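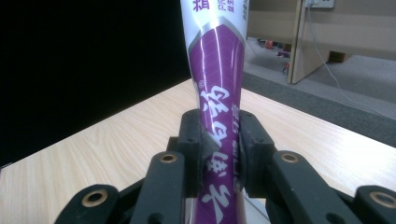 4.3. Estimación del ancho de apertura a partir de la imagen de muñeca

La afirmación que queremos someter a examen es la siguiente: que una política entrenada solo con demostraciones de pinza manual, sin encoder en los dedos, puede recuperar el ancho de apertura a partir de la imagen con precisión suficiente para cerrar el lazo de control. Stockdale y Bainbridge la defienden en la documentación de Cutden, y buena parte de los trabajos posteriores la heredan sin comprobarla. Nosotros también la heredamos en la primera versión de nuestro sistema, y los resultados de la sección 4.2 nos obligaron a volver atrás.

El procedimiento habitual consiste en localizar los dos dedos en cada fotograma, medir la distancia en píxeles entre las caras interiores y convertirla en milímetros con una calibración previa. Con la pinza abierta y sin objeto, el método funciona. El problema aparece con envases deformables. Un tubo de plástico cede entre las almohadillas, y a partir del contacto la distancia entre los dedos deja de informar sobre el tamaño del objeto y pasa a depender de la fuerza aplicada, que la cámara no mide. El estimador devuelve un número igualmente, y lo devuelve con la misma confianza que antes.

Bellamy, el módulo de percepción que usamos aquí, intenta corregir este sesgo con una red pequeña que recibe el recorte de la zona de contacto y predice un término de deformación. Se entrenó con 1000 agarres anotados a mano. No discutimos la anotación. Discutimos que los anotadores veían la misma imagen que la red y que, por tanto, su criterio no constituye una medida independiente. Cuando Heywood repitió parte del etiquetado con un calibre al lado, las discrepancias se concentraron justo en los tubos y las bolsas, que son los casos para los que existe el término.

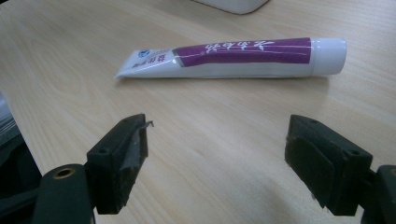 Figura 2. Vista de muñeca con los dedos separados y un tubo de dentífrico blanco y morado sobre la mesa. El hueco entre las almohadillas coincide con la parte central del tubo.

Configuraciones como la de la figura 2 son las que mejor resuelve el planificador. El objeto se ve de un extremo a otro, el eje mayor es inequívoco y las dos almohadillas son visibles. Aun así conviene detenerse en dos detalles. El primero es la banda morada: el segmentador tiende a tomar su borde por el contorno del envase y a dejar fuera la mitad inferior, blanca y con reflejos, sobre una mesa de tono claro. El eje que resulta es correcto en orientación, pero queda desplazado hacia el lado lejano, y el error se arrastra hasta la pose de agarre. El segundo es el estado de las almohadillas. En el dedo izquierdo sobresale una pequeña lengüeta oscura hacia el interior, y el detector de bordes la interpreta en ocasiones como la cara de contacto. La calibración de fábrica supone dedos nuevos. Los dedos con los que se recogen los datos rara vez lo son.

Con el tubo ya sujeto en vertical la situación es otra. Los extremos del envase pueden salir del campo de visión, y el módulo tiene que inferir la orientación a partir de lo impreso en la superficie. Arboleda propuso usar la dirección del texto como indicio, con resultados aceptables en envases vistos durante el entrenamiento. En los nuevos, la ganancia respecto a no usarlo cabe dentro de la variación entre semillas. Hemos mantenido la opción en el código, desactivada por defecto.

Comparamos tres variantes: la distancia en píxeles sin corregir, la misma con el término de Bellamy, y una tercera en la que el ancho se congela en el instante del primer contacto detectado y no se actualiza hasta la apertura. Esta última no aprende nada. Se probó en 9 envases, y en 8 de ellos igualó o mejoró al término aprendido. El envase restante era una bolsa blanda, en la que el detector de contacto se disparaba demasiado pronto.

Cabe objetar — y Stoica lo hizo al revisar el borrador — que congelar el ancho es una solución de conveniencia que fallará en tareas donde la fuerza deba modularse durante el agarre, como exprimir o enroscar. Es cierto, y no la presentamos como solución general. La usamos como referencia mínima. Un componente aprendido que no supera con claridad a una regla de dos líneas no debería figurar en la arquitectura como si aportara información, y menos aún citarse como prueba de que la imagen basta.

Queda sin resolver si el fallo está en los datos o en la señal. Korwood incluye secuencias con encoder y permitiría separar ambas hipótesis, pero su pinza tiene otra geometría y las almohadillas son rígidas, de modo que la transferencia de cualquier conclusión exigiría a su vez una comprobación. La sección 4.4 describe lo que pudimos hacer con Lingate, cuyo registro de fuerza es parcial.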